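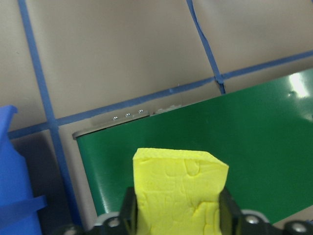 Ingrid Lindgren wrote under my last post that I should stop recording and first look at what I have, and I think she was right, but now I have looked and I am not sure what I see. So I open a new topic.

Wrist camera data: are the tape lines and the shiny green panel a problem for training?

I am teaching an arm by teleoperation to take a yellow piece and carry it to a section of the table that I choose. The table is beige and I have divided it with blue tape, so that I can vary the start position in a fair way. I have recorded 446 episodes until now. The plan from my supervisor in Erport says 3000, and at my present speed I would still be recording in August.

The policy learns the grasp well. The placing is worse. When the tape is at the same place as in the recordings it goes quite well, but when I moved one line by 40 mm to test, the arm went to the wrong section and released there. Also it sometimes hesitates above the green panel, mostly when the lamp makes a white reflection on it.

My doubts are these. Does the model learn the tape instead of the task? Should I remove the tape and begin again, or can I keep the old episodes and mix them with new ones? And should I cover the green panel with something matt, or is it good that the examples contain the reflection?

I use only the wrist camera. The model is a small one, trained from zero on my own data. I thank you in advance for any advice, and please excuse my English.

Posted by marek_dudek
Edited once, to add the model

fludiria_bench

Yes, it learns the tape. Mine did also. Tape has strong edges and a strong colour, and from the wrist it is in the view nearly all the time, so for the network it is a very comfortable thing to hold on to. Your test with the moved line shows it already, if the moved line did not also change which section was the correct one. Did it? If you say to the policy "this section" and the section is defined by the tape, then following the tape is the correct behaviour and you have a different problem.

Please do not throw away the episodes. What I would do:

Keep the 446 and write in the metadata that they are from the first layout. Peel the tape and make a second layout, at another angle. Record perhaps a third as many as you have now. After that record some with no tape at all, with the start positions taken from a printed list of random coordinates. You do not need tape for a fair distribution, you need a list and a ruler. Train on everything together, and keep a few no-tape episodes out of the training for the test.

For the panel I would leave it as it is but move the lamp between sessions. In my recordings the bright patch was always in the same part of the panel because I never touched the lamp, and the policy became nervous when somebody opened the blind. If you cover the panel, you have to cover it for ever.

One more thing. Check the last second before the release in your episodes. With a wrist camera the held object hides a good part of what is under it, and the operator looks at the table with his own eyes and sees more than the camera. So the demonstration can contain a decision which the picture cannot explain. A second fixed camera helped me more than any number of new episodes.

Cetex user

3000 is enough, just record them. More data always wins. We did it this way and it worked fine.

marek_dudek

Thank you both. To fludiria_bench: you have found my mistake, the section is given to the policy as a number and the number belongs to the tape, so my test was not a clean one. I will repeat it with coordinates. About the hidden view, I replayed twenty episodes this morning with only the wrist picture on the screen and tried to say when I would open the fingers. In several I could not say it.

I ask for a second camera on Thursday. If I get it, do I need to record everything new, or can the old episodes stay with one camera missing?

fludiria_bench

They can stay. Fill the missing view with black and also black it out at random in the new episodes, so that the model does not learn that black means old layout. Write here how the test goes with the coordinates, I would like to know it for my own table.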